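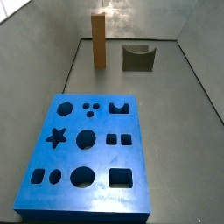
Sorting board and the two blocks at the start of a run. Arch piece at right, tan piece at left.

Ticket: arch block won't seat in the board
Product: Urkus tabletop arm, Galang control software
Status: open, waiting on me
Last updated: September, 4:40 pm

Hi again! So I'm the one trying to find out if the Urkus can put stuff away in a kitchen, and before I let it anywhere near my plates I've been making it do the toddler puzzle. Blue foam board, block goes in the matching hole, easy. Except the gray arch keeps beating it.

What I'm seeing: the arm picks the arch up fine, carries it over to the arch-shaped slot, starts down, and then stops with the block sitting crooked on the rim. Galang logs "contact early" and backs off. I ran it 300 times over the past couple of weeks (yes, I have a job, the arm runs while I'm at it) and it got the arch in 58 times. I can do it with my eyes closed, I checked.

Things I tried so far:

Recalibrated from scratch. No change.

Slowed the descent to 70 percent. A little gentler on the foam, same crooked landing.

Swapped in the soft fingertips from the Skedatden kit. Worse! The block pivots in the grip as soon as it touches the edge, so I put the hard ones back.

Turned the block around by hand before the run so the curved side faced the other way. The arm still went in as if it hadn't noticed, which makes me think the rotation step is being skipped. Is it reading the outline of the block at all, or only the box around it? A box around an arch looks the same either way up.

Moved the lamp. There's a glare on the board that bugs me and I thought it might be hiding an edge from the software. Got maybe a slightly cleaner outline on the preview, but the misses kept coming.

Update, after your reply: okay, I installed build 2 of the Derau shape pack like you said and turned on "wiggle on contact." Now it does a small side-to-side search when it hits the rim, and the first few tries looked way more like what a person does. Then it wiggled itself a finger's width off the slot and pushed down on plain foam for a while. Can I cap how far it searches? I couldn't find a setting for that anywhere in the menus.

For what it's worth, my plan after this was putting lids on food containers, and I'd say we're a good ways off. Wiping the counter it does great, no complaints there.

Logs from both builds are attached. I'll leave everything set up as it is until I hear from you, so tell me if you want another batch with the wiggle off.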